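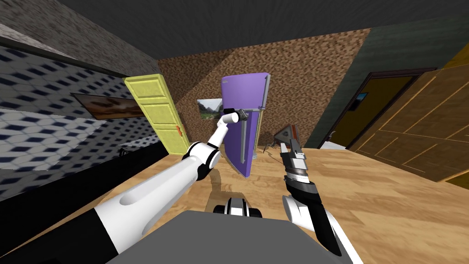 Doratano has paused its kitchen-chore trials after a fault in which the control software kept pulling on a refrigerator handle past the force limit set for the task. The fault came up in simulation and no hardware was damaged, the company said in March.

The trial asks a two-armed mobile robot to take hold of a refrigerator handle, open the door and let go. In a batch of 1000 simulated runs, the left arm went over its limit in 28. The stop command was issued each time but reached the arm late, according to test lead Mi-kyung Bae.

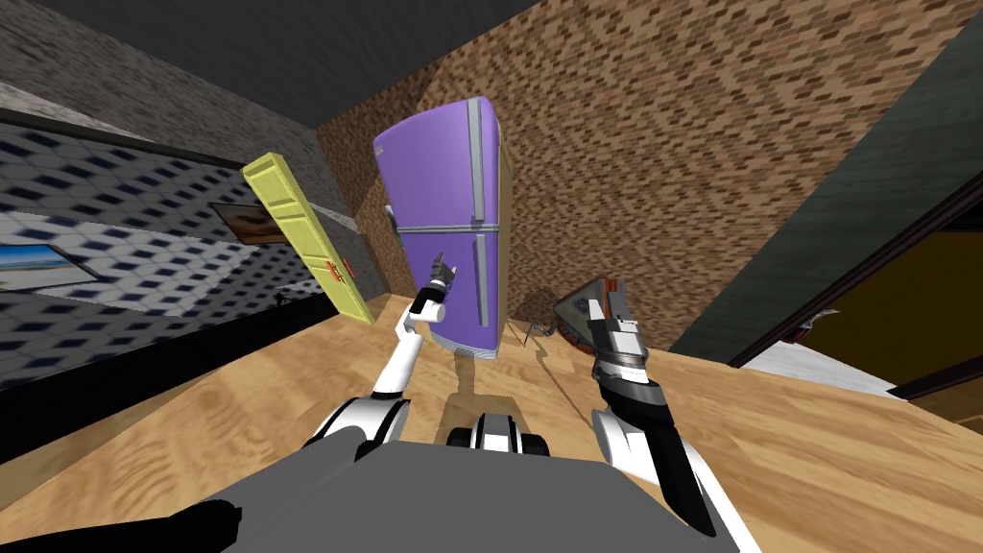
Engineers traced the delay to a change in how messages to the two arms are queued. When the right arm was also waiting for an instruction, the stop for the left arm was placed behind it. In the worst case the arm kept pulling for 59 milliseconds after it should have quit.

"On a real refrigerator that could bend a handle or shift the whole unit," Bae said. "We don't want that in somebody's kitchen."

Doratano has gone back to the earlier version of the queue and will repeat all 1000 runs. Morfudd Vaughan, a safety reviewer at Cletdale, has been asked to check the results. Stop commands will also get a separate channel that no other message can use.

Tests with physical robots at the Norness lab stay on hold until the review is finished. Doratano did not give a date for restarting them.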